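3.2 Folding of small household cloths

The second group of items in the Greltcombe study consisted of small flat textiles: hand towels, face cloths, bibs and dish cloths. They were treated apart from garments because they have no sleeves, collars or openings, and because households rarely agree on how they should be stored. In the January interviews, respondents in the Munden sample described 17 distinct end states for an ordinary hand towel. Most of these reduce to a half fold followed by a second half fold at right angles to the first, or to a fold in thirds along the long side. The remainder are rolls, or folds made to fit one particular drawer or rail.

For coding purposes we defined a fold as any change that brings one part of the cloth to rest on another part and leaves it there. A crease smoothed out within the same handling episode was not counted. A lift was defined as any interval during which part of the cloth was raised from the work surface while another part stayed in contact with it. Lifts and folds were coded separately. A lift may end in a fold, in a return to the previous state, or in a regrasp at a different point along the border.

Three features of the cloth were recorded before each episode: the longest dimension when laid flat, the type of border (hemmed, overlocked, bound or raw), and the presence of a printed or embroidered design. The last of these was added after the pilot. Several respondents in the Marinho sample reported that they fold "to the picture," meaning that the design should be uppermost when the item is put away. This preference affects the order of operations. A cloth placed with its design facing down can be folded once and show the design on the upper layer, while a cloth placed with its design facing up must be turned over first or folded twice.
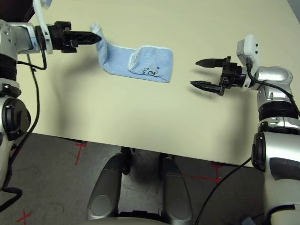 Figure 4. Small light blue cloth, partly folded, with stitched border and printed design on the folded flap.

Border type had a larger influence than we expected on where a lift began. On hemmed and bound cloths, lifts began at a corner or within a few finger widths of one. On raw-edged cloths they were spread more evenly along the side, and the number of regrasps was higher. We attribute the difference to stiffness. A stitched border holds its line when raised at one point, so that the neighboring portion of the edge follows it. An unstitched edge tends to collapse into a narrow peak under the point of lift, and the layer behind it must then be straightened before the fold can be completed.

Partly folded states were coded from still images using the scheme in Section 2. Each image was assigned to one of four categories: flat, raised, single layer over single layer, or gathered. Where an item met the criteria for more than one category, as when one end was raised and the other end already lay folded, both codes were entered and the image was marked as mixed. Mixed images made up some 57 percent of the set. The proportion is high, but it follows from the definition, given that a cloth is seldom at rest throughout its whole area while it is being handled.

Agreement between the two coders was good for the flat category and weaker for the gathered category, where shadows under a raised edge were sometimes read as a second layer. The coding guide was revised accordingly. Coders were told to trace the border from a visible corner and to enter a layer only if the border could be followed onto it. The Hemov subset was coded again under the revised guide and the earlier codes were discarded.

We did not attempt to rank the end states by neatness. Respondents were consistent within a household but not between households, and a stack that one regarded as finished was described by another as still to be done. Section 3.3 takes up the same question for fitted sheets.

Correspondence: Valter Correia, Greltcombe Household Textiles Study
© 2021 the authors. Posted 22 Apr 2021. Back to top

Shares: 17 | Comments: 2

textile_reader
Was fabric weight recorded anywhere? A thin muslin with a bound edge will still gather when you pick it up by the corner, and I would expect it to blur your hemmed versus raw comparison.

M. in Munden
We fold to the picture in our house too, and I had assumed it was only us. Is the coding guide available separately?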